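3. Construction of the shared workshop cell

3.1 Setting and constraints

The cell was built in the members' workshop at Platerura, on a bench which had previously been used for bicycle repair. Three conditions were set before work began. The bench had to remain in its original position against the wall, no holes were to be drilled in the building, and the members had to be able to reach every object on the table without moving an arm. The two arms were therefore fixed along the rear edge. The remaining fittings were bought second-hand or made on site, and the total spent on them, excluding the arms, was 1022 euros.

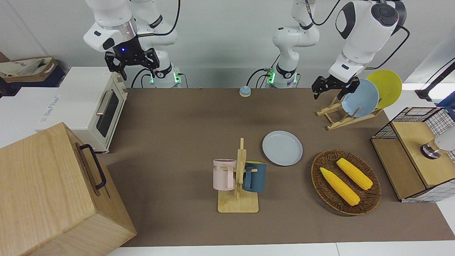
Control of both arms is handled by Stundusine, a small program written by the workshop for this build. It runs on one desktop computer under the bench and records joint positions together with the views from the cameras. Each arm may be stopped separately. The members asked for this after an early trial in June, when a fault in one arm required the whole system to be restarted.

3.2 Choice of objects

Household objects were preferred to test blocks. The set includes plates, a dish rack, a mug tree with two mugs, toy corn in a woven basket, and a toaster oven at the side of the table. The plates were of particular interest, as a plate standing in a rack must be gripped at the rim and a plate lying flat offers very little edge to the fingers. The height of the bench mat was adjusted twice before the grippers could approach a flat plate without touching the surface.

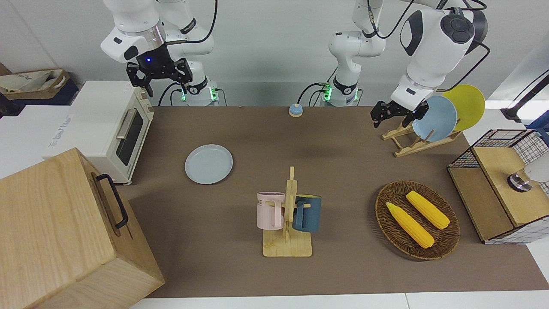 3.3 Placement of the cameras

Two kinds of view were adopted. A fixed camera covers the arms and their bases, and a head camera looks down over the table towards the wall. The second view reverses left and right with respect to the first, and this caused repeated errors in the written notes. From the second week onwards, the notes named each arm by its own side, whichever camera was in use. Stoyanova also prepared a printed card showing both views, which was kept beside the keyboard.

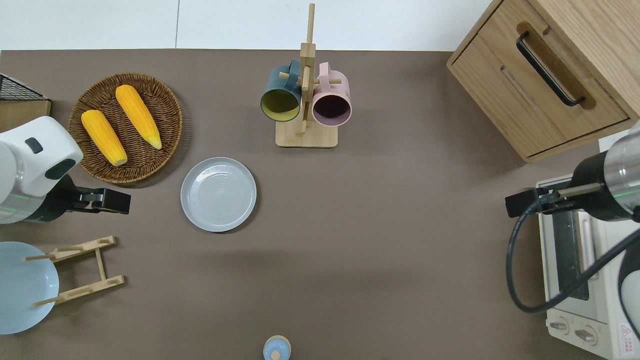 3.4 Trial procedure

Trials were held on Tuesday evenings, when the workshop was otherwise closed to members. Each session was led by one operator, with a second person at the stop switch. A total of 107 trials were recorded over 6 sessions. Of these, 4 were set aside owing to missing camera data, and they do not appear in the results given in Section 4. The layout was checked against the Koster reference sheet at the start of each session. 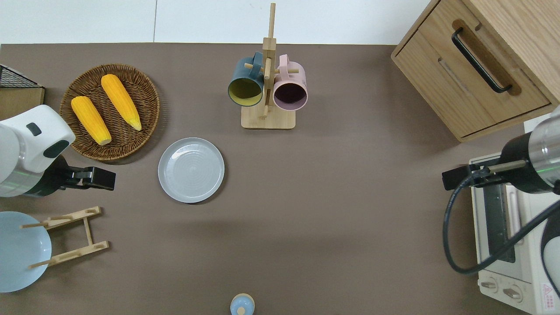 Figure 1. Table layout from the head camera, with the left gripper open and the grey plate resting on the tabletop. Photograph: Despina Stoyanova.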